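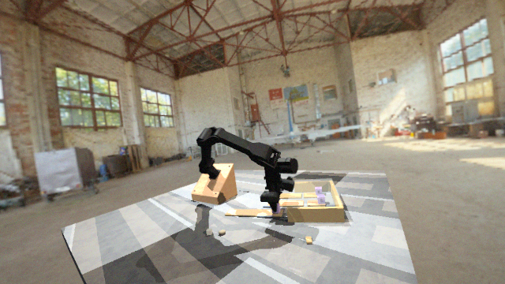
Filstead Evening School began with one upholstery class and a borrowed kettle, and we've been adding subjects ever since! We teach adults of every age, mostly after work and on the odd long weekend, and we're based in the old Leblanc thread works on Uston Road. People often fall for the building before they've picked a course. Old industrial halls have a way of making you want to make something.

This term we have 22 courses running, from bookbinding and lampshades to beginners' Italian (which fills up first, every single time). Last year 1,036 people came through the door, and 88 of them had never taken an evening class before. We love first-timers. If you haven't held a needle or a chisel since school, you'll be in very good company.

Colette Masson started the school and still teaches upholstery on the ground floor. She learnt the trade in her aunt's workshop, mending dining chairs, and she'll happily talk about horsehair for as long as you let her. Our other tutors all work at what they teach, so expect strong opinions on glue.

Classes are small and run for ten weeks. Tools are provided, tea is free, and you take home whatever you make. The summer programme starts in June, with 30 places on the dyeing weekend, and booking is open now. Do come and have a look round first if you'd like to. Ring the bell by the green door and give us a minute to get down the stairs!

About > The School > Who we are

Recently added
Summer programme: what's new
Dyeing weekend: what to bring
Meet the bookbinders
Getting here by bus and bike

© Filstead Evening School | Contact us | Back to top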